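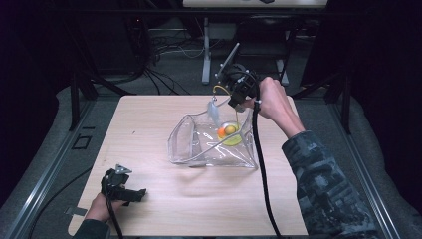 By the editor, Landow Notes on Automation
2026-07-04
Opinion

There is a rule in our handbook that says an operator must leave the table "as found". I have read it many times, and I wrote it, and I still couldn't tell you what it means. As found by whom? The table at the start of a shift is found in whatever state the last person thought was fine, and the last person was usually hungry.

I bring this up because the Drokholm draft has landed, all 400 clauses of it, and those of us who teach machines to use their hands by first using our own have been asked for comments. The draft covers hand-held grippers, the people who hold them, and the work they record. It is thorough about voltage. It is thorough about trip hazards, and devotes 7 clauses to the routing of cables, which I take personally. On the matter of what a person should do with the grippers once they have picked them up, it offers the word "appropriately", twice.

Now, I like rules. A good one saves you an argument with a tired colleague at the end of the day. But the rules that get written tend to be the ones that are easy to check. You can walk round with a clipboard and see if a cable is taped down. You can't easily walk round and see if someone has reached into a plastic bag in a way worth copying.

And that is most of the job. Clear plastic bags are dreadful things. They stand up when you want them flat and fold when you want them open, and they shine in whatever direction is least helpful. A person with bare fingers sorts this out without thinking. The same person with a gripper in each hand starts thinking at once, and you can watch the bad habits arrive: the poke, the second poke, the little drag across the table to see if that helps.

Our own house rules, which grew up before anyone at Drokholm took an interest, have a page on this. Don't use your sleeve. Don't use the table edge as a third hand. If you fumble, finish the fumble and carry on, and mark the run afterwards. That last one caused a row that went on for most of a winter. The tidy-minded wanted every fumble thrown out. I was tidy-minded myself at the time – I have since been worn down.

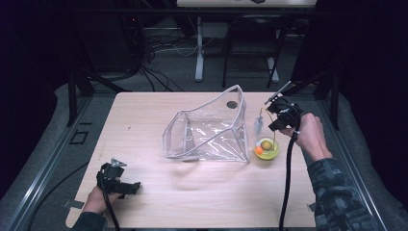
What wore me down was the Suvarna set. We had 1,000 runs of small things going in and out of soft packaging, every one of them clean, every one cut the moment it looked untidy. Lovely to watch. A machine trained on it did beautifully until a bag sagged, at which point it behaved like a guest who has used the wrong fork and can only sit there until the meal is over. It had never seen anyone get out of trouble, as we'd been so careful to hide the trouble.

So my first comment on the draft is that it should say plainly what counts as a mistake, and that mistakes are to be kept and labelled. The present wording lets each site decide, and each site will decide whatever makes its numbers look best. Bikmont already reports a success rate I'd be embarrassed to claim for making toast.

My second is about food. Clause after clause treats everything on the table as a "part". A part doesn't run into a seam or go off in a warm room. If you allow food on the table at all, and I think you should, then you need a line about wiping down between runs, a line about what may never go back in the fridge, and a line about the grippers themselves, which have corners no cloth was ever designed to reach. We clean ours with a cotton bud and some bad language. Only the cotton bud is in the handbook.

My third is the shortest. Somebody should be allowed to stop. The draft gives operators a target per hour and a form for missing it, and the form is 2 pages long. People who are behind will hurry, and hurried hands are what the machine will learn. Put the break in the standard, with a number attached, and let the clipboard check that.

Comments close at the end of July. I've sent mine, with a promise to rewrite "as found" before anyone at Drokholm asks to see our handbook.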